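About Kestach

Kestach is a gripper evaluation shop in Jellunthorpe. We compare hand-held grippers, arm-mounted grippers, wrist cameras and motion controllers, and we report what we measured.

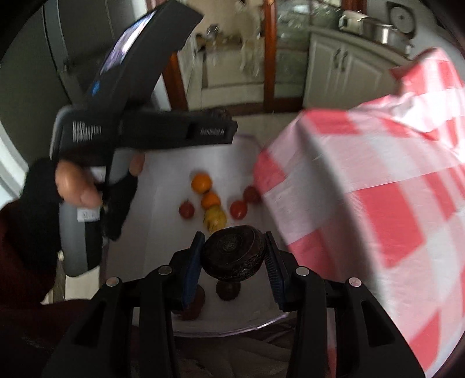
What we test

Most of our work concerns two-finger grippers with replaceable pads. A client sends hardware, a pad set or both, and we run it against a reference unit of our own. Hand-held units are tried first, on household items: fruit, cloth, small embossed or lidded objects, anything with an awkward face for a flat pad. Pads with a textured surface get a separate series, as texture affects both hold and the marks left on soft produce.

Tests are done in furnished rooms as well as on the bench. Kitchens are useful. They have mixed lighting, reflective pots, pale table surfaces and patterned cloth, all of which affect tracking. A camera that holds its position estimate over a plain bench may lose it when a checkered cloth fills half of the view.

How a comparison runs

A standard comparison covers 70 grasps per gripper, split over two sessions with two operators. Operators trade units at the midpoint. We log finger opening, slip, drops and tracking loss – the last of these per camera, with the controller firmware noted. Pads are cleaned between sessions and replaced between clients.

Arm trials follow only if the hand-held results justify them. The same fingers go onto the arm, and the object set stays the same.

People

Akinyi Rashidi founded Kestach and runs the test program. Hamisi Kaijage handles controllers and time synchronization. Kimutai Owino designs fingers and pads, and maintains the Nyanda rig, our in-house mount for swapping cameras without recalibrating the whole assembly. Bjartur Holst writes the reports and answers most of the mail.

Working with us

We do not sell grippers and we take no commission on them. Reports belong to the client. Hardware should arrive with its mounting drawings and a spare pad set. New comparisons are scheduled through October; arm trials have a longer queue than hand-held ones.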